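Home Contents Previous Next Glossary Index

Chapter 6
Showing the Robot What to Do

Share 85 Comments 2

In the earlier chapters the robot got its instructions from a program. Someone wrote down the positions, the speeds and the order of the moves, and the robot followed them. That works well for a part that arrives in the same place every time. It works poorly for cloth, cable, food and anything else that changes shape when it is touched.

This chapter covers the other approach. A person does the task, the system records what the person did, and a controller is trained on the recordings. The general name is learning from demonstration. There are three common ways to give a demonstration, and they differ mainly in where the person's hands are.

In kinesthetic teaching, the person takes hold of the robot arm and moves it through the task. The joint angles are recorded directly, so nothing has to be translated later. The drawback is that the person's own body is in the way of the cameras, and moving two arms at once is tiring.

In teleoperation, the person drives the robot from a short distance with a pair of handles, a glove or a smaller copy of the arm. The recordings fit the robot exactly, and the camera views are clean. The cost is speed. A task that takes a few seconds by hand can take a minute or more through handles, and the operator has to practice first.

In direct human demonstration, the person simply does the job with bare hands while a camera at head height records the view. Many demonstrations can be collected in an afternoon. The robot's hands aren't human hands, however, and the motion has to be mapped from one to the other. Section 6.4 deals with that problem.

Shoe lacing is used as the running case in this chapter. It needs two hands with separate jobs, one to steady the shoe and the other to handle the lace. The lace is soft, the openings are small, and the fingers often cover the very spot the camera needs to see.

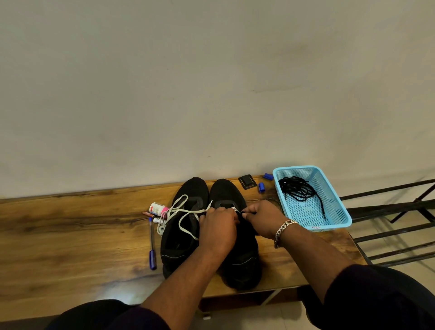

Ingvild Sjöberg objects that lacing is a poor place to start, and that a beginner should record a hundred runs of putting a lid on a jar before going near a shoe. Her point is fair. A lid has a clear beginning and end, and a bad recording is easy to spot. Readers who are setting up their first station may prefer to do the jar exercise in Section 6.2 and come back to lacing afterward.

The case is kept for the chapter because it brings out questions that a jar doesn't. Where does one step stop and the next begin? If the person pulls a lace through, lets go and takes a new grip, is that one action or three? Two people labeling the same recording will often disagree, and the trained controller will pick up the confusion.

Most of the numbers in the chapter come from the Lindholm set, which was recorded in November at the Kesteck workshop. The plan called for 2000 demonstrations. After checking, 921 were kept. The rest were dropped for blocked views, missing hand positions or a task left unfinished. Losing around half of a first collection should be expected, and the schedule should allow for it.

The teleoperated part of the set used the Brilla handles described in Chapter 4. Labels were made with Cluko, and the label sheet is printed in Appendix C.

Before reading on, the reader should be comfortable with coordinate frames (Chapter 2) and camera calibration (Chapter 3). No experience with training software is needed until Section 6.5.

6.1 Choosing Where to Put the Camera

A camera fixed above the bench gives a steady view, and its position has to be measured only once. A camera on the head moves with the person and usually points toward the work, but every turn of the head shifts the whole view. The first exercise uses both, with their clocks set together before recording starts.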